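Arkudum — Table Clearing Study, Caltmont site
Call for participants (paid, in person)

Arkudum is recruiting adults to take part in a study of whether a mobile manipulator can clear and wipe a table to a standard that people who do the work accept. Sessions run through February at the Caltmont test floor. No technical background is required. We particularly want applicants who clean, wait tables or stock shelves for a living.

The study covers short chores: removing drink cans, sorting trash from items to be kept, returning a sponge to its place, and wiping the surface. Each chore is done once by the participant and once by the machine, under the same conditions. Participants then score both results on a printed sheet. The current software, Onyeka 6, handles rigid objects better than soft ones. Cans are picked up reliably in our own trials. Flattened snack bags are not, and the decision whether a bag is finished or still has food in it remains the largest source of error.

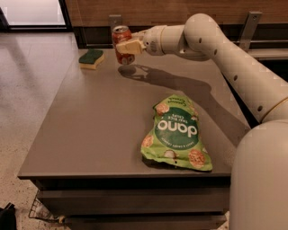 Hadiza Dauda, after sitting through the pilot sessions, wrote on her score sheet that picking things up was the easy half of the job, and that she would have had the table wiped and the next one started before the machine had decided what was trash. Comments of this kind are the reason for the study. We have 900 logged grasps and very few opinions from people who clear tables every day.

What participants do
Attend one session of 200 minutes, including two breaks. Complete the chores at a normal working pace. Observe the machine from behind the floor line and score its work. Answer a short interview, recorded as audio only.

Requirements
Age 18 or over. Able to stand for most of the session and lift light objects with either hand. Closed shoes must be worn on the test floor. Current employees of Arkudum or of Stotent, which supplies the scoring software, are not eligible.

Payment
$300 per completed session, paid by check or bank transfer. Participants who withdraw partway are paid for the time attended. Scores have no effect on payment — low marks for the machine are as useful to us as high ones.

How to apply
Write to Yolotzin Rosales, study coordinator, care of the Caltmont front desk. State your occupation, the hours you are available and any food allergies, as opened snack packages are used in the chores. Applicants will receive a reply whether or not they are selected.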